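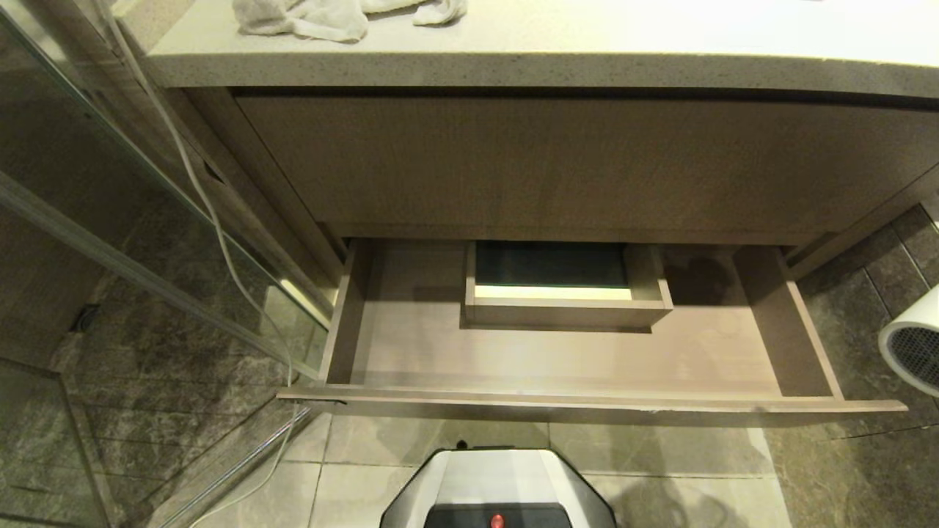

Soudabeh Bagheri starts with the drawer. Always the drawer, she says, never the medicine cabinet, never under the sink. She has been organizing other people's bathrooms out of Grultport for 11 years and her first move is the same every time. "Pull it all the way out. People open a drawer a hand's width and think they've seen it." The vanity in the bathroom next to the glass shower is a case in point, wide drawer, taupe wood grain, flat bottom, and a smaller tray set toward the back in the same kind of finish. She likes that tray. "Everybody wants to buy dividers the first day. You've already got one. Work out what goes in the small part and the big part gets easy."

We talked at 4 in the afternoon, between jobs, her coffee going cold on the hood of the car. Short call, lots of traffic noise. I've tidied up the quotes a little.

What goes in the small part? "Stuff you touch every morning. Toothpaste, razor, the one lipstick. Not the hotel soaps." She has opinions on hotel soaps. One client in Lowther had 80 of them, in a shoebox, and they spent a whole morning on it. "We kept 2. She picked them. I don't pick, ever."

That last bit matters to her. She trained under Maxine Rewi, who ran a housekeeping crew before going out on her own, and Rewi's rule was hands off the decision. Bagheri does the sorting, the wiping, the putting back. Client says keep or go. It's slower. She charges by the room so it doesnt matter to the bill.

On liners she's less fussy then I expected. "Dark ones hide makeup dust, light ones show you when to clean. Choose your problem." She won't glue anything down. A damp cloth along the corners first, the back ones especially, then let it air with the drawer open while you do something else. Lunch, usually.

Counters are where she loses the argument. Speckled stone is the worst, she says, looks clean when it isn't. Run your palm over it. "And then a towel lands on it and stays there. Hang the towel! I say it in every house." Does she hang hers? Long pause. "My husband does."

Cords next. Toothbrush chargers, hair dryers, whatever's plugged in. She wants them off the side of the cabinet and clipped up at the back, away from where the drawer runs. Cheap clips are fine.

I asked how long a bathroom takes. A morning for a small one, longer if there's a linen closet. She's booked through November and isn't taking new kitchens untill after that. Bathrooms, maybe. "Send me a picture with the drawers open," she said, and had to go, someone was waiting in a driveway.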